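Setting up the Pukel gripper for cups and tumblers

I've had the Pukel kit for a few weeks now, and picking up a cup is the first job I'd teach it (way more fun than blocks!). You'll want the arm clamped down, the wrist camera plugged in and the current firmware on it. Mine came from Costport with the April version, so I had to update before anything would talk to anything.

Open the jog screen and drop the speed to 15 per cent. Trust me on that one, I started at 40 and sent a mug into the sink. Now open the fingers all the way and bring the wrist in low, tilted down a bit, until you've got a finger on either side of the cup in the camera view.

Save that pose as "approach". Then creep forward till the cup sits well between the fingers, and save again as "grasp".
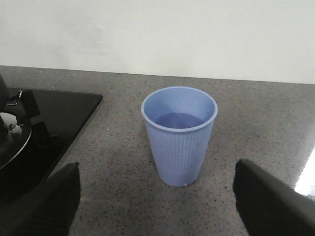 Grip force is the fiddly bit. The default is 32 and it's too much for thin plastic, so I knock it back and nudge it up one step at a time. Callum Purves on the owners' forum leaves his at the default, but he only uses steel cups! If the colour of your cup is close to your bench, turn up the contrast in the camera menu before you run the whole thing.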